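Trisstead Hand Tool Trials: Progress Report for August
Prepared for the Ocampo small grants office by Mirta Acuña

Dear all,

Thank you again for your patience while we moved benches, and for the kind notes after the last report. We have had a good, busy month, and I'm happy to say the comparison of the two finger sets is well under way.

You will remember that we are weighing the Cluma fingers, which have flat foam pads, against the harder Astitz ones. The Cluma set went first. We planned 700 recorded handlings for it and have finished 112, a slower start than I promised you in the spring, and I would like to explain where the time went. Most of it went into the compartment box task, which everyone on the team has grown rather fond of and which is a good deal harder than it looks on paper.

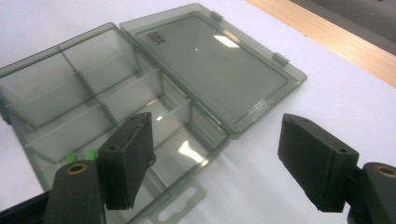 Small parts in shallow bins ask a lot of a wide pad. The operators tell me that the approach angle matters far more than the squeeze, and that a thin plastic wall between two bins is easy to nudge with the corner of the foam. We spent 30 sessions simply trying different angles before we settled on a starting position that people could repeat comfortably — and comfort counts, when someone is holding the tool for an hour at a stretch.

See-through plastic has also been a lesson for us on the camera side. Ceiling lights reflect in it, and a bright patch on the floor of a bin can be mistaken for a part by the software. We have kept those recordings in the set and tagged them, so that the Astitz fingers can be judged under the same lighting.

The other change this month is that we have begun working with two hand-held grippers over the same box. It takes some coordination (and some good manners!), but the operators took to it quickly. 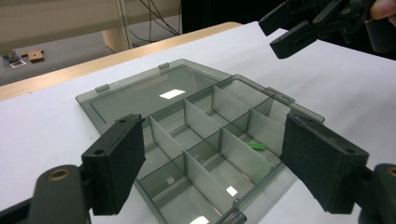 Figure 2. Two hand-held grippers at the open compartment box, with a small green piece in one of the bins.

On spending, we are within budget. We have used 60 percent of the materials line, chiefly on replacement foam and inserts, and I don't expect to ask for more. Next month we fit the Astitz fingers and repeat the box task from the beginning. I will send the first side-by-side results as soon as they are checked.

With warm thanks,
Mirta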